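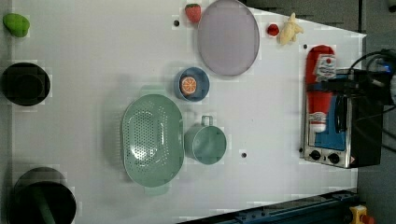 Why does the walnut dye go grey on the second batch of wool and not the first?
Iron in the water, most likely. First batch was done with the rainwater from the butt, second with the tap in the back room, and the tap runs through that old pipe. Even a trace of iron pulls a brown down towards grey. Will test properly before I blame the pipe in front of Maximiliano again.

Friday, October 26, 2018

Dye room, Sorau. Cold start, heater on by nine. Walnut liquor from the March hulls, kept in the lidded bin, smells awful but still strong. Strained twice through muslin. First strain lost a good bit down my sleeve.

Plan for the day was four skeins, all from the same Campos fleece, all scoured together on Tuesday so no excuses there.

Skein A – rainwater, no mordant
Skein B – tap, no mordant
Skein C – rainwater, alum
Skein D – tap, alum

Wool weighed dry, 387 g the lot. Split as near even as I could. Alum dissolved in hot water first, then topped up with cold. Unnur says I always rush this bit and get patches, so stirred it until my arm hurt.

Heated slowly. Target was just under a simmer, held for an hour, then left to cool in the pot. B ran too hot for a while as I was on the phone to Apolinar re the Resport order (he wants the samples by the end of the month, told him maybe). Slight felting on the outside of B. Annoying but colour should still be readable.

Results, damp, by the window:

A – warm mid brown, like strong tea. Even.
B – duller. Definately greyer than A, especially at the tied end.
C – richer than A, a bit of yellow in it. Best of the lot.
D – somewhere between B and C. Not as grey as I expected, so maybe alum is hiding some of it.

So water matters, at least with this liquor. Does not prove it is the pipe. Could be hardness. Nazma suggested a pinch of chalk in a rainwater pot to seperate the two – good idea, should have thought of it. If chalk on its own does nothing then iron looks guilty.

Other possibility is the pot. A and C went in the enamel, B and D in the big steel one with the scratch. Stupid. Have to swap them round next time or the whole thing means nothing. Written on the wall in pencil: SWAP POTS.

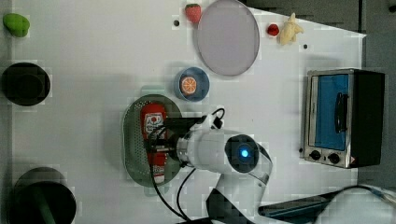 Also did a small jar test in the afternoon with what was left of the liquor. Put 1000 ml of rainwater in each of two jars, same splash of liquor, and dropped a rusty nail in one. Left both on the sill for two hours. Nail jar clearly darker and going towards slate. Snipped a bit of undyed yarn into each. Nail jar yarn came out the same sort of sad grey as B, or near enough in bad light. Look again in the morning.

Patricio came by for the madder and had opinions. Thinks the hulls are too old and half the brown has gone off. I don't think so, A and C would be weak as well if that was it. He did point out that the scoured wool still feels greasy at the cut ends. Fair. One more rinse next time, hotter.

Stuff to order or find:
alum, nearly out
muslin, the good one has a hole
Urnix scales need a new battery, reading jumps about when it's cold
labels that don't come off in the wash

Labels again. D lost its tag in the rinse and I only knew it by the blue tie. From now on knotted thread as well as a tag – one knot for A, two for B and so on. Nazma has been doing this for years and was nice enough not to say so.

Sample cards: snip from each skein once dry, stapled to card no. 2103, filed under walnut. Leave half of each card sticking out of the book by the window for a month to see what fades. Walnut ought to hold up well with or without the alum but I'd like to see it on this fleece.

Next session:
same fleece, same weights
rainwater with chalk, rainwater plain, tap, tap left standing overnight
all in enamel if I can borrow Unnur's second pot
thermometer in every pot, phone in the other room

Liquor left over is back in the bin, lid on, brick on lid. Skeins hanging in the passage over newspaper, please don't move them, B is still dripping.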